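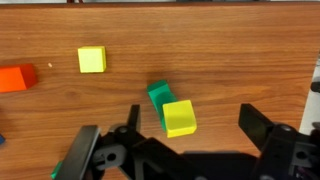

One reader of this page, Okeke, wrote that small colored blocks are the wrong blocks to begin with, and that a child should first have the big hollow ones that need two hands. This opinion is common, and both kinds have their supporters. The present article treats the small kind, which stays on the table and is moved with the fingers.

Table blocks

Table blocks are a set of small solid shapes, painted, dyed or made of colored foam, used for building on a flat surface. They have no studs, holes or magnets. Everything that stands, stands by weight and by the friction between one face and the next. The cube is the most usual shape. Longer rectangular blocks come next, and then the triangular ones, which most children call roofs.

Materials

Hardwood blocks are heavy for their size and keep a sharp edge for many years. Softwood is cheaper but gets dents, and a dent in the corner can make a cube lean. Foam is light and quiet when it falls, and its surface holds the neighbor block better than varnished wood does. Its weak point is that it can be pressed out of shape if it is stored under something heavy. The Flovine set, sold in a cotton bag, was offered first in wood and later also in foam, with the same sizes in both.

Colors

The four colors met most often are red, yellow, green and blue. The red of one maker can be near to orange, and the green can be near to blue, so mixed sets often contain two yellows or two greens which do not match. For free building it has no importance. For sorting games it can confuse a young child, who is correct to put the pale yellow and the strong yellow in different places. 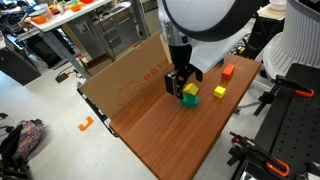
How high can a tower of loose cubes be? With well-cut cubes of one size, 10 is a good height on a steady table, and after this the small errors in each layer begin to add up.

Building

The simplest construction is one block on another. It is more difficult than it looks to an adult, as the hand must open without pushing. Beginners usually set the block down correctly and then knock it with a finger when they let go. Teachers in the Hinine kindergartens advise putting the wider block below and leaving a free space around the tower, so that the fingers have room on both sides.

A cube that is not flat on its support should be lifted and placed again. Pushing it from the side moves the lower block also, and the whole tower turns a little.

The second construction is the house, a block with a triangular block on top. The flat side of the roof goes down, and nothing more can be placed on the ridge. For this reason the roof is always the end of a tower, and children learn quite early to keep it for last.
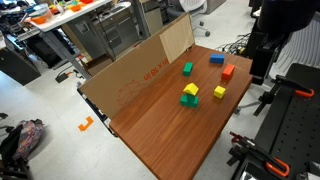 A row of such houses makes a street, and the cubes that remain over become cars, trees or people, according to the builder. The bridge is a later step. It needs two supports of equal height and a long block across, and the distance between the supports must be found by trying.

The table

A large table is better than a small one, and a plain top is better than a cloth, which slides and has folds. Wood grain does not disturb the building unless it is deeply cut. Crumbs do disturb it, and a single one under a corner is enough to tilt a cube.

Sets and storage

Home sets are small. School sets are larger, and the Grumow catalog lists one of 400 pieces and another of 432, the second having additional roofs. Both are delivered in flat trays, where the blocks lie in one layer and a missing piece is noticed at once. A bag is faster for tidying up but the corners suffer more.

See also: Hollow blocks; Nesting cups; Shape sorters

Page last changed 2024-10-16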